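A small tea corner for a busy office

by Wim Hendriks
August
4 comments | 3 shares

When I came to Kassab, the first thing Rónán Rafferty asked me was what I wanted to drink. He takes care of the kitchen and the guest tables on his floor, next to his normal work in the purchasing department. It was a little before ten in the morning and the kettle was already on.

"Before, we had the tea in the original boxes," he told me. "Every box was open, and people took one bag and left the lid on the counter. By the end of the week you could not find the peppermint."

He tried a big glass jar first, but everything in it became mixed and the paper smelled of coffee. After that he bought a drawer unit from Hameck. It was well made, he says, only it was too heavy to bring to a meeting. The wooden tea box came later, from a shop in Skornholm where his sister lives. He liked that it could stand open on a table and that a guest would understand it without help.
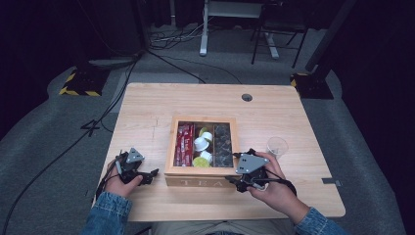
How do you decide what goes in each compartment?

"I look at the shape first. The sticks stand up by themselves if they are in a row, so they get their own side. The flat packets make a good stack on the other side, and the round things go in the middle."

He does not like to fill the box to the top. In his opinion a guest who has to pull hard on a packet will take two by accident and put one back in the wrong place. He keeps the spare tea in a cupboard and fills up after lunch, when the kitchen is quiet.

I asked him if his colleagues respect the order. He laughed. "Most of them, yes. There is one person who puts sugar in with the tea. I know who it is, but I don't say the name."

For cleaning he empties the box over a tray and goes into the corners with a dry brush. He never uses water on the wood. The first box he had, a cheaper one from Boteck, was washed in the sink by a helpful colleague and after that the lid did not close anymore.

Rónán would like to have one more box for the meeting room upstairs, with four compartments this time. "Then I can give the herbal tea its own place," he said, and went to look if there was still milk.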